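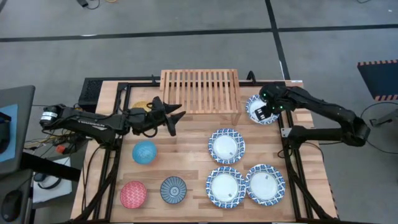
3.2 Drying practice in shared kitchens

The household survey in Gernalholm covered 57 kitchens, visited once each in April. At every visit the residents were asked how dishes were dried after hand washing, where the rack was kept between meals, and whether a towel was used as well. Answers were coded by two readers working apart. Where the codes differed, the more general one was kept.

Slatted wooden racks, such as the one in Figure 1, were treated as one class regardless of finish. Their slots open straight onto the surface underneath, so drip water reaches the counter unless a tray is fitted. Wire racks with a built-in tray formed the second class, and folded towels the third. Following Weerasinghe's earlier work in Drurnstead, items left to dry in the sink were recorded but not assigned to a class.

Bowls were a recurring source of doubt in the coding. A plate stands in a slot and drains from its lower edge, whereas a bowl may be leaned, nested or turned over, and each position leaves a different amount of water in the foot ring. Residents often gave more than one answer — "upside down, if there is room" was typical — and the form allowed only one.
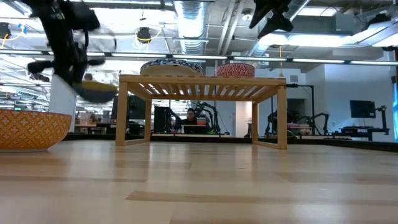 The form was therefore revised before the second round in Tellunton, with separate entries for bowls and plates and a free-text line for mixed loads. Vaněk (personal communication) suggested a further entry for cups, but this was left out to keep the visit short.

Counter material was noted at the same time. Joined-strip wood was entered apart from solid boards, as standing water tends to enter along the glue lines. Moisture readings were taken at three points under the rack and three points at the far end of the counter, giving 6 values for each kitchen. A Joly pin meter was used throughout. Readings taken within two hours of a meal were marked and are reported separately in Section 4.1. In nearly all kitchens the residents could say when the rack had last been moved, and these times were used to sort the readings into short and long exposure.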